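Search this site
Search
Stories > Short fiction > Hircombe

The Bus App

I had written an app that told you when the next bus left Hircombe. There were 2 buses a day, and most people in Hircombe had known the times since childhood, but I had been out of work since November and my sister said I needed a project.

I called it Pover, after the lane where the bus stops. It took me seven weeks. The timetable was finished in an afternoon and the rest went on the icon, which was a bus, then a better bus, then a plain green square.

On the first morning it had seven downloads. Four were mine. I sat in the kitchen refreshing the page and wondering how big firms coped with the pressure. 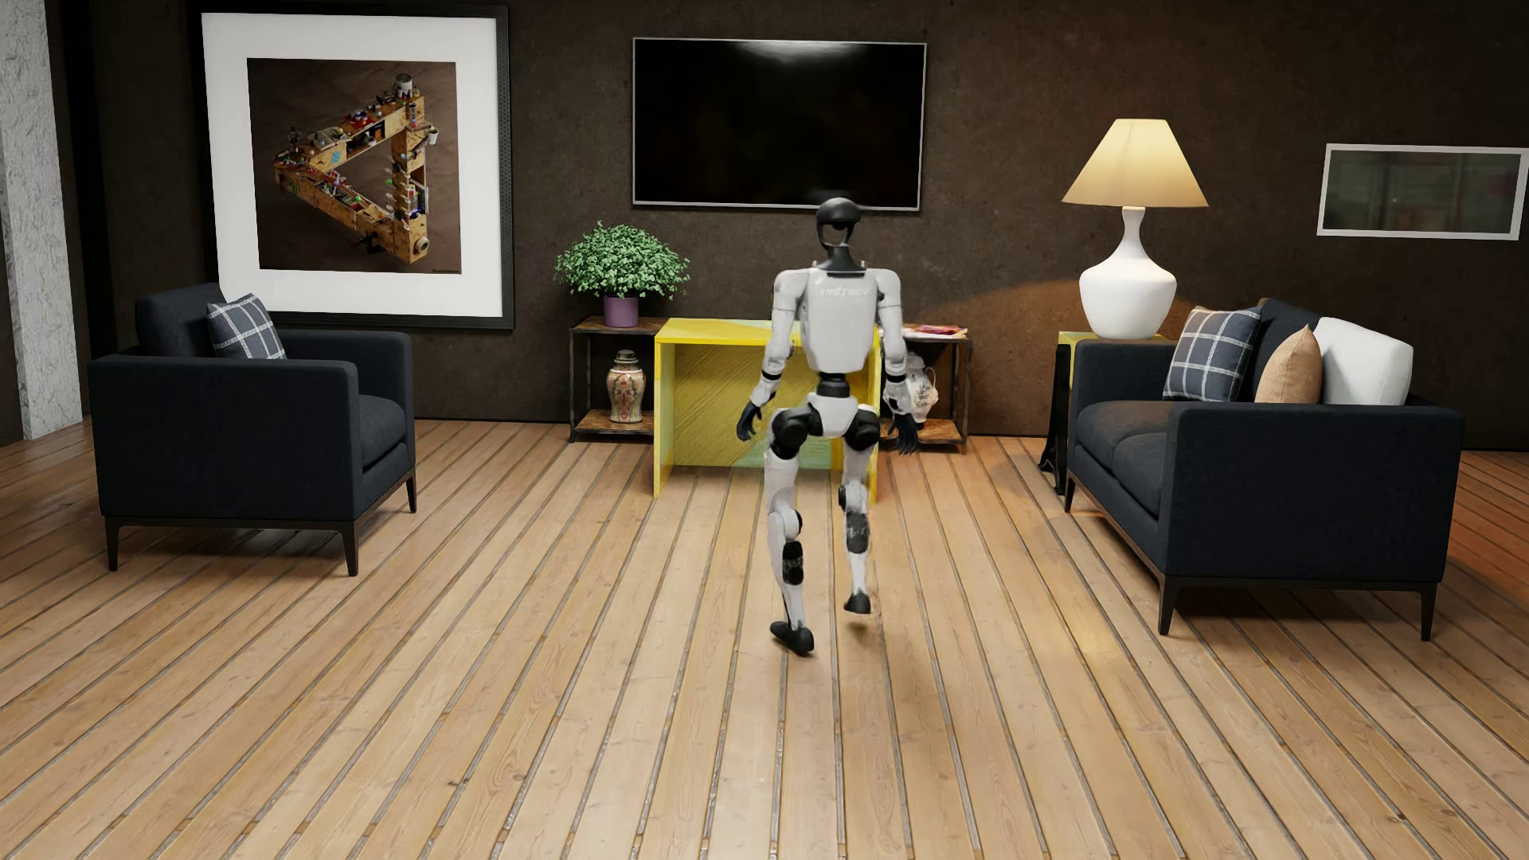 What does an app do when there is no bus? Mine said "Next bus in 600 minutes", and it went on saying so until the number came down.

My first review gave it one star. "Told me to wait 600 minutes," it said. "Waited." I wrote back thanking the customer for the feedback and promising a fix in the next version, and then I had to have a next version.

Version two said "No bus for a while". Then the council moved the morning bus forward by 60 minutes, and pinned a notice to the shelter, and I was the last person in the village to hear of it, being indoors working on the app. For two days Pover sent people out to meet a bus that had gone. I say people. It was my sister, and she walked back up the lane and stood at my window holding her phone against the glass.

I fixed it that night. I also broke the button that closed the app, so that anyone who opened it had to switch the phone off to get away. Time spent in the app went up enormously. A firm in Skulalgate wrote to say they admired my figures and would I come in for a chat about a job.

The interview was at nine. I looked up the bus, and missed it.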